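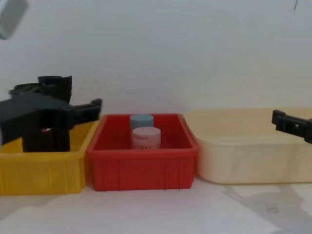

Can a person with phenylketonuria stop the diet once childhood is over?

Current medical advice is that treatment should continue for life. Many adults now in middle age were told as children that they could return to ordinary food at school age or in their teens, and that advice has since been withdrawn. High blood phenylalanine in adulthood is linked with poor concentration, low mood, anxiety and, in some people, tremor. Any change to the diet should be made with a metabolic clinic.

Office diary, Lenihan Metabolic Network
Thursday

The question printed at the top of this entry reached the office three times this week in slightly different words, and the answer is the one agreed with our clinical adviser, Dr. Meinir Edwards. Staff are asked to use it as written when replying by letter or telephone. Questions about an individual's own levels continue to go to the person's clinic.

The morning was given to the adult return-to-diet program. Twenty adults have now enrolled through the clinic at Skandlow. Most were diagnosed by newborn screening, followed the diet until they were nine or ten, and then had no contact with a metabolic service for many years. Two were diagnosed late and have never followed it. Dr. Edwards reported that the first month is proving the hardest, chiefly on account of the formula. Those who drank it as small children remember the smell. Several had expected that cutting out meat, fish, eggs and dairy foods would be enough, and had not understood that the formula supplies most of their protein, together with vitamins and minerals they would otherwise lack.

Mr. Griffiths asked whether the program should start people on formula first and reduce food protein afterward. Dr. Edwards said that the clinic already does this in some cases, that it depends on the person, and that she would not wish the Network to print it as a general rule. The leaflet will therefore say only that the dietitian will set the order of steps.

There was a longer discussion of how food allowances are described. The draft leaflet used one sample allowance of 400 milligrams of phenylalanine a day throughout. Ms. Ellery, who prepared the draft, had chosen the figure for ease of arithmetic. Dr. Edwards was concerned that readers would take it as a target. Tolerance varies a great deal from one person to the next, depending on how much enzyme activity remains, and it may change with illness, growth or pregnancy. It was agreed to keep the worked sums, to move them to the back page, and to state above them that the reader's own allowance must be written in by the clinic. A blank line will be provided for the purpose.

The section on pregnancy was approved without changes. It states that high phenylalanine in the mother can harm the developing baby even when the baby does not have phenylketonuria, and that levels should be brought under control before conception wherever possible. Ms. Ellery asked that this section come earlier in the leaflet. It is now on page two.

At 10 the office received a call from the mother of a newborn whose heel-prick result had been reported the day before. She had been told that a second sample was needed and had read a good deal overnight. Mrs. Mayrhofer took the call. She explained that a first result is a screening result, that the confirming test would show whether the level was raised and by how much, and that babies who need treatment can begin it promptly. The caller also asked whether she or her husband had caused it by something done in the pregnancy. Mrs. Mayrhofer told her that they had not. The condition occurs when a child receives a changed copy of the same gene from each parent, and parents who carry one such copy are healthy and usually have no reason to know of it. The family has an appointment tomorrow and has our number.

Correspondence. A letter was received from Groltar, the bakery, regarding its low-protein flour blend. The recipe is to change in September. The firm has been asked to supply the new analysis before the old packs leave the shelves, and to state phenylalanine content in addition to protein. The Hisent school district has replied about lunch plans. It will accept a plan signed by a dietitian and no longer requires a physician's signature as well, which should shorten the wait for families at the start of term. Mr. Griffiths will write to thank the district and will ask whether the same applies to field trips, a point the reply does not cover.

Miłosz Kaczmarczyk, who joined the adult program in its first group, has agreed to write a page for the newsletter on returning to the diet while working night shifts. He sends his blood spots from home and has found it difficult to take them at the same hour each time. Dr. Edwards will read the page before it is set. He has asked that his levels not be printed, and they will not be.

A note on aspartame was added to the standing file, as the subject had come up twice on the telephone. The sweetener contains phenylalanine, and products made with it carry a statement to that effect. Callers should be advised to check medicines as well as drinks and chewing gum, particularly chewable tablets, and to ask the pharmacist when no leaflet is supplied.

Leaflet proofs are due back from the printer next week. Mrs. Mayrhofer will check the telephone numbers, two of which were wrong in the last edition. The office closed at the usual time.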